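The January resolution you can skip: the energy monitor

Every year when the holiday bills arrive, the same ads come back. Plug this little box into your breaker panel, download the app, and watch the savings roll in. This winter it is the Wetell home monitor, and at least a dozen readers have written in to ask if they should get one before the sale price ends on Tue 31 December.

My short answer is no, or not yet, and not for the reason on the carton.

Start with the claim. Wetell says a typical household "could save up to" a fifth of its electric use. I have been reading "up to" on packaging for a long time and I have learned to hear it as "no more than." I asked what a typical household was and how many of them were in the test. I got a brochure. The brochure says 143 homes took part, and it does not say how those homes were picked, how long they were followed, or whether people who quit halfway were left out of the average. People who agree to have a gadget wired into their panel are already the kind of people who turn lights off. I would like to see what happened in the house next door.

Then there is the price. The monitor is one thing. The electrician is another, unless you are comfortable with your hands inside a live panel, and please don't be. After the first year there is also a subscription if you want to see anything older than 60 days, and how else would you compare this January with the last one?

I did borrow an Indero, the cheaper rival, and lived with it through the fall. It was fun for a week. It told me the dryer uses a lot of power. It told me the water heater uses a lot of power. It labeled something in the house "Heat Device 2" and never made up its mind what that was. By the third week I had stopped opening the app, and my bill looked like my bill.

Here is my real complaint. These apps love the small stuff, because the small stuff makes the graph jump. A toaster or a kettle shoots up like a rocket and you feel you have caught a thief.
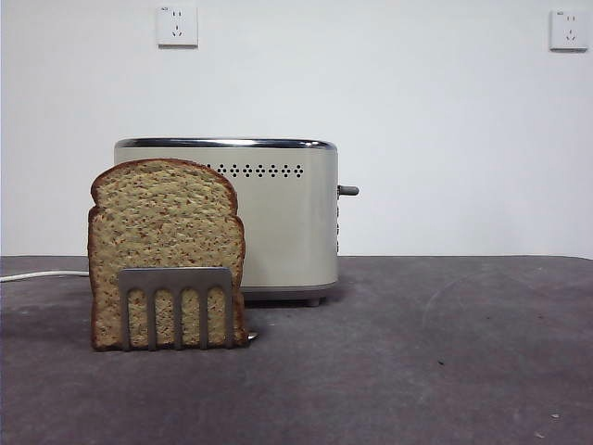 But a spike that lasts a couple of minutes costs you next to nothing. An appliance pulling 1000 watts for three minutes uses a twentieth of a kilowatt-hour. You could give up toast for the whole winter and not pay for the subscription. The money goes to heating, cooling and hot water, and you knew that before you bought anything.

If you want a number, your utility probably gives you one for free. Log in, look for the hourly or daily usage page, and read what your house pulls at three in the morning. Should that figure bother you, borrow a plug-in meter from the library and go hunting with it. Ours lends the Kandasamy model, and the screen is hard to read, but it works and it doesn't want your email address.

I will change my mind when somebody shows me a full year of bills from ordinary homes, with the dropouts counted. Until then keep your money, or spend it on weatherstripping for the back door.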